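September, early evening

I have been at the wooden blocks again, and I am not in the least sorry. The kettle has boiled twice without anything coming of it, and supper will be late, but I did want to get a few lines down while the day is still fresh in my mind.

It began with the parcel from Prerkov, which I had more or less given up on. Inside were the offcuts I ordered in the spring, all wrapped in newspaper, and smelling so strongly of the sawmill that I had to open the window. I had asked for plain wood with no finish on it, and plain wood is what I got - light brown, a bit rough at the corners, and very pleasant to hold. I spent a good while simply turning pieces over in my hands, which is no way to get on with anything, but there we are.

The plan, as far as I have one, is a little village for the shelf on the landing. Blocks for the houses, thin sticks for the fences and perhaps a washing line, and a bridge if my patience lasts. I shall call it Gresen, after the village where we had that wet fortnight and ate so many plums. I put a couple of blocks over to the right and a stick along the far side, to see whether I liked the look of them together, and I did.

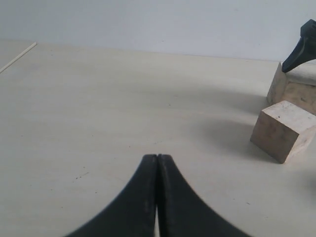
Later, after tea

The tea was the last of the Kırmızıgül packet, and I made it stronger than I should have. I must remember to get more.

I have been thinking about the table. It is such a good pale top for this sort of work, plain as a sheet of paper, and any scrap of wood shows up nicely on it. It also shows every speck, of course. There are little dark bits on it that I keep meaning to see to, and smudges as well, and I know perfectly well that a damp cloth would take me less time than writing this sentence has. My mother would have wiped it down before she so much as untied the string on a parcel. I did get as far as finding the cloth, and then I found the old Adov catalogue underneath it, and sat and read that for 15 minutes instead.
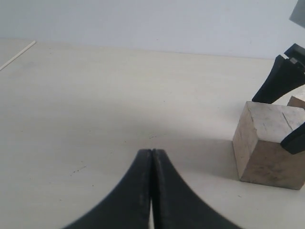 I think the houses ought to be left bare. I had thought of painting the roofs red, but the wood is so nice as it is that it would seem a shame, and I never can keep a straight line with a brush. The church could have a little colour, perhaps. It needs a steeple too, and I haven't the faintest idea how to make one, so I shall put that off until the fences are done.

Sandpaper tomorrow, the fine sort, and a new tube of glue. Bed by 9, if supper ever gets made.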